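4.2 The written apology and the written threat

The shared rooms at Livbridge and Tustberg are governed by notices. Both buildings have a booking system, an induction leaflet and a named person to whom complaints may be addressed, and in both these are used mainly by people who moved in last month. Everyone else writes a note. The collection on which this section draws holds some 400 of them, of which 70 come from Livbridge and the remainder from Tustberg, where the residents have more cupboards and accordingly more to say.

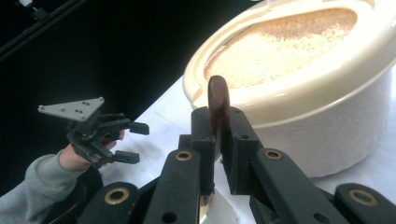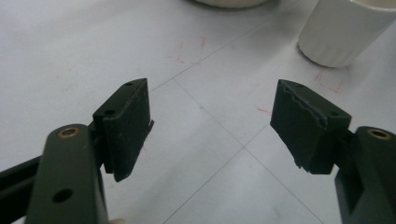 Figure 3. Livbridge, March. Two views from one visit.
Photographs: Siiri Kütt. Reproduced with permission.

We began by sorting the notes by what they asked for, as Strazds did in her earlier work on stairwells. This proved less useful than hoped. A note asking for the return of a cake tin and a note asking for quiet after ten at night may be written by the same hand in the same temper, and what they share is more interesting than the tin. We therefore sorted them again by manner, and arrived at two large groups and a small, untidy third.

The first group we call the written apology. These notes open by regretting themselves. "Sorry to be that person" is the commonest beginning at both sites, followed by "Just a quick one", which introduces the longest texts in the collection. The apology is rarely for anything the writer has done. It is offered in advance, on account, against the offence the rest of the note will cause. A Tustberg example, taped inside a cupboard door, runs in full:

"So sorry to be a pain!! Could whoever is using my good scissors on wire please think about whether they would like me to use their good things on wire. Thanks so much x"

The kiss is worth a remark. Kisses appear in our notes almost only where the writer is angry, and they become more frequent as a dispute goes on. Sarıgül has argued that closing formulas in neighbourly writing work as a handrail, there to be held on the way out. We would add that a handrail can also be used to hit someone.

The second group, the written threat, makes no apology and seldom uses the first person. Its favourite forms are the passive ("Items left here will be disposed of") and the unsigned plural ("We have noticed"). In interviews we asked every writer we could identify who "we" had been. In all but one case it had been the writer. The exception was a married couple, who disagreed with each other about whether they had noticed.

Threats of disposal deserve separate treatment, as they are the most severe sanction open to residents and the least often carried out. Of the notes promising to throw something away, we could trace the fate of only a few. A clothes airer at Tustberg was threatened for 6 months. During that time the notice attached to it was replaced on several occasions, each new one in larger letters, and the airer remained in daily use, including by the person who wrote the notices. When we asked her about this she said that it was a perfectly good airer and the principle was another matter.

The third group holds whatever would not fit: drawings, lists without headings, a poem about limescale. We had planned to leave these out. Asamoah, reading an early draft, objected that they were the only notes in the set that anyone appeared to have enjoyed writing, and we have kept them in as Appendix B.

4.2.1 Replies

A note on a wall invites an answer in a way that an email does not, chiefly because there is room at the bottom. Fewer Livbridge notes had been answered than we expected. The reason given in interviews was usually pens. Residents told us that by the time they had found one they were no longer cross enough, or had been seen looking. At Tustberg a pen hangs on a string by the main door, put there for signing in parcels, and the effect on public debate has been considerable.

Replies are short. The most frequent is the single word "Noted", which we had at first coded as agreement. After the second round of interviews we moved it to hostility. Corrections of spelling form a category of their own and tend to bring the exchange to a close, with no change in the behaviour complained of. Only 2 of the replies we collected admitted fault. Both were in children's handwriting.

Where a thread grew longer, it drifted. One that began with a request to rinse the coffee pot had passed, by its lower margin, through parking, a former resident called only "him", and whether the building had been nicer before the repainting. The coffee pot is not mentioned again. Readers familiar with the Sekberg minutes will know the pattern, although at Sekberg there was a chair to bring people back to the point, and it took longer.

4.2.2 Removal

Who takes a note down, and when, turned out to be a more delicate matter than who puts it up. Residents at both sites held firmly that a note belongs to its writer, and that to remove another person's note is rude even when it concerns milk that was drunk before Christmas. Old notes are therefore left, and new ones are pinned over them. At Tustberg we were able to lift the layers on one board with the residents' consent, and found the same complaint about the bicycle store made by three different people, none of whom knew of the others.

Writers, for their part, often did not want their notes back. Several claimed not to recognise them. One man, shown a page and a half in his own distinctive capitals, read it with close attention and said that whoever had written it made some fair points.

We asked Stoyanova's question of all our respondents – would you rather be told in person? – and got her result. Nearly everyone said yes, without hesitation. We then asked whether they had ever told someone in person. There was usually a pause at this stage, and in one interview an offer of soup. The commonest explanation was that the other person might be upset, and next to it that the other person might be in.

The contrast between the two buildings should not be pressed too far. Livbridge is smaller, its residents meet more often, and a good deal that is written down at Tustberg is probably sighed at Livbridge. Sighing leaves no record, and we return to the problem this raises for the method in section 5, where it is joined by several others.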